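Keeping the plate cell honest at Corkmont

I'd been on the line with Keisha Tran for maybe a minute before she was telling me about fingertips. She looks after the plate-handling cell at Corkmont, and she has opinions about fingertips! "People want to talk about the arm," she said. "The arm's fine. The arm has been fine since April. It's the last inch that eats my mornings."

Her day starts at 7 with a coffee and the simulated copy of the cell, which she built in Wutitz before anything got bolted down. Every change goes through there first. She moves the holder on the breadboard, runs the pick, looks at how the fingers come down on either side of the plate, and only then goes near the real thing with a hex key.

I asked how close the two match. She laughed for a while (I let her). "When I started, the sim was 3 millimeters off at the holder. You'd get a gorgeous pick on screen and then a crunch." So she re-taught the corners by hand and typed the new numbers back into the model, and it took her most of a week.
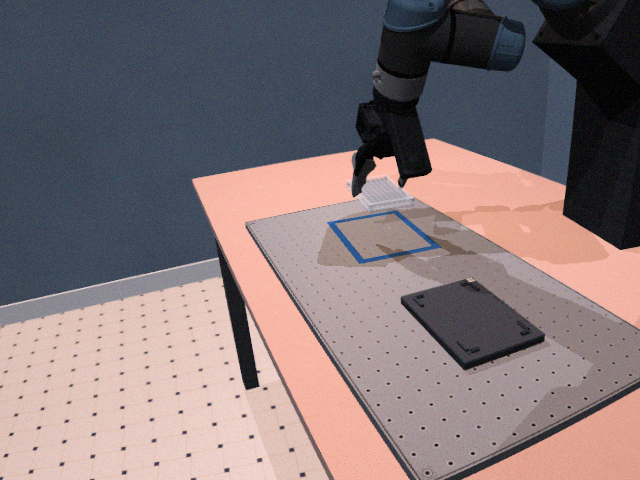 Wellington Marinho thinks she could skip half of that. He told me later on the phone that he'd sooner teach every point on the real arm and leave the model alone, and that a sim nobody updates is worse than none at all. Keisha has heard this before. "He's right about the updating," she said, and then showed me her log, which was on line 666 when we talked.

Upkeep is pretty plain stuff. She wipes the finger pads, checks the bracket screws on the holder and runs 70 test picks with an old plate. If one goes crooked she stops and looks at the pads before she touches any code. "It's nearly always the pads. I once spent a whole afternoon in the code and it was a bit of dried glue."

The pads come from Teker, and she swaps them after roughly 370 hours, sooner if they get shiny. I wanted to know what's next for the cell and she said a second holder, once she's found a spot for it that the arm can reach without folding up on itself. She's tried four so far, all in the sim.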